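Putting ski kit away for the summer

Updated 2025-06-22

June is late for this job but not too late. If your skis have been standing in the hall since the last trip, set aside an evening and do it properly. Everything below can be done on a kitchen table or a workbench.

Edges

Wipe the skis down with a damp cloth and dry them straight away. Rub off light rust with a rust eraser, working from tip to tail. Leave the proper sharpening until autumn. A smear of wax over the steel will keep the damp off.

Bases

Brush the old wax out first. Then iron on a thick coat of soft wax and don't scrape it. It stays on all summer and comes off before the first day out. Keep the iron moving, and turn it down if the wax smokes. My own skis went 2 seasons without this and the bases had gone grey and dry along both sides.

Old newspaper under the skis catches the drips. If wax gets on the worktop, let it harden and lift it with a plastic scraper.

Boots

Pull the liners out and dry them at room temperature, away from radiators. Put the shells back in shape with the liners in and the buckles done up on the loosest notch. Boots stored open tend to splay, and they are hard work to get on again in December.

Jackets and trousers

Empty every pocket before washing, including the small one on the sleeve where the lift pass goes. Sweets and snack bars get forgotten in there and a melted one will mark the lining. Tip the lot out on a cloth and sort through it.
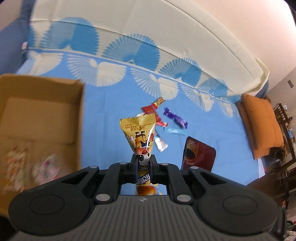 Washing

Close all zips and wash at the temperature on the label with a liquid cleaner made for waterproofs. No fabric softener. Run a second rinse. If water no longer beads on the shoulders, reproof while the jacket is still wet.

Gloves

Leather palms want a little balm worked in by hand. Wash the removable inners separately and dry them flat.

Goggles and helmet

Never rub the inside of a goggle lens. Dab it with the soft bag and leave it to air. Wipe the helmet pads with soapy water, and look over the shell for cracks while you have it in your hands.

Where to keep it

A dry cupboard indoors beats a loft or a shed. Strap the skis together loosely and lay them flat or stand them on their tails. Marlene Eichhorn wrote in to suggest tying a label to each pair with the boot sole length on it, and I do that now too.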